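4.2 Occlusion and the stopping rule

The protocol we inherited from the Vatero pilot had one rule about occlusion, and it read, in full, "Avoid occlusion." Operators agreed with it warmly and went on to occlude things. Cloth hangs where it likes, and a wrist-height camera on a hand-held gripper is well placed to be smothered by whatever is being folded, packed, or pulled out of a bag.

We replaced the sentence with a rule that a tired person can apply at the end of a shift. If the view is mostly taken up by a single piece of fabric, the operator keeps moving at normal speed and finishes the motion already started. If the view has not cleared by the end of that motion, the operator pauses, backs the tool off, and resumes. The operator does not shake the tool. We had to write that last part down after the first week at the Mostell site, where shaking had become something of a house style.

The second half of the rule concerns what happens afterward. Under the old practice, reviewers threw out any episode containing a blocked view, and in June this cost us 30 of 300 episodes before lunch. Roswitha Lanz, who had collected most of the 30, asked what a household robot was expected to do when it met a pair of jeans. The review team had no answer it was willing to put in writing. Blocked views are now kept and tagged, provided that something other than the blocking fabric can still be made out. Figure 3 shows a view that meets this condition.

Figure 3. A tagged partial occlusion, kept under the revised rule. Pale blue denim covers much of the view, close enough for the twill to show as broad ribs. A wedge of carpet and a brass grommet remain visible at lower left, and a hand on a dark grip at right. 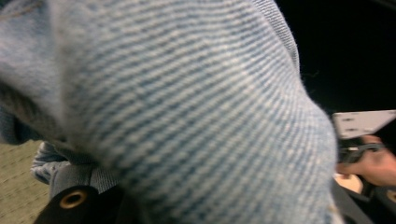

4.3 Tagging and reviewer agreement

A rule that depends on the phrase "mostly taken up" invites argument, and we received plenty. Our first remedy was a numerical threshold. Leena Halonen set it at 50 percent of the image area, and two reviewers then spent an afternoon disputing whether an out-of-focus sleeve counts at full value. The threshold survives in the appendix, where it does little harm.

What worked better was a short set of reference images. Each site received the same 10, printed and taped beside the review station, with the agreed tag written under each. Reviewers compare a doubtful image with the sheet and choose the nearest match. When two reviewers pick different tags, the more cautious tag stands and the episode goes into the Grasemier log, which is read on Fridays by whoever failed to leave early.

Three points of practice came out of this log and are now part of the written protocol:

Tags describe what the camera can see. A reviewer who knows the task from the session sheet should still tag the image as though the sheet were lost.

Hands are tagged separately from cloth. A hand in view may be part of the task or a privacy matter, and occasionally both, so it should not vanish into a general occlusion tag.

No tag may be called "misc." The Turunen release had a "misc" tag, and it became the second largest category in the set. We have not been able to establish what is in it.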